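Ticket 298: Label print jobs from Drisberg site stall after four pages
Status: Resolved
Opened: 2019-01-15
Component: Gakden print server, queue DRIS-LBL
Priority: Normal

Reported problem

Jobs sent to DRIS-LBL from the stock system print four pages and then stop. The queue shows the job as "Sending" until it times out at 900 seconds, then marks it "Error" and moves to the next one. Single labels print normally. Jobs sent from the Chauvin site to its own queue on the same server are not affected.

Environment

Both queues use the same driver package and the same raw port setting. Drisberg connects over the Uritz link. Chauvin is on the local network. No changes were made to the stock system since June.

Log

Restarted the spooler service. Stuck job cleared, next job stalled at the same point. No change.

Printed the same file from a laptop plugged directly into the Drisberg printer. All pages came out. Printer hardware and media ruled out.

Swapped the network cable and moved the printer to a different switch port. No change.

Turned off bidirectional support on the queue. The job status now updates faster but printing still stops after page four.

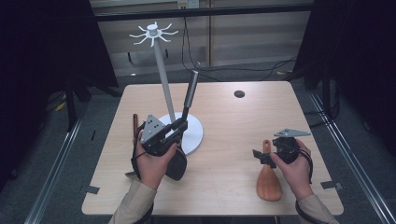 Captured traffic on the server side during a failed job. The first packets are acknowledged, then the server retransmits one full-size packet until the timeout. Small packets on the same connection get through. This matches single labels working, as a one-label job never fills the connection.

Pinged the printer from the server with the do-not-fragment flag set. Replies stop above a certain payload size and no "fragmentation needed" message comes back. Same test to the Chauvin printer passes at full size.

Checked the Uritz router. Rule 244 drops all ICMP from the link interface. The server never learns that its packets are too large for the tunnel.

Fix

Changed rule 244 to allow ICMP type 3 code 4. Saved the router config and reloaded the rule set. Left the rest of the rule as it was.

Verification

Sent a 298-label job to DRIS-LBL. Completed with no retransmits in the capture. Sent a second job with bidirectional support turned back on. Also completed.

Remaining

Timeout on DRIS-LBL is still 900 seconds. To be lowered under a separate change. The site should delete any failed jobs still held in the queue before reprinting, or duplicates will come out.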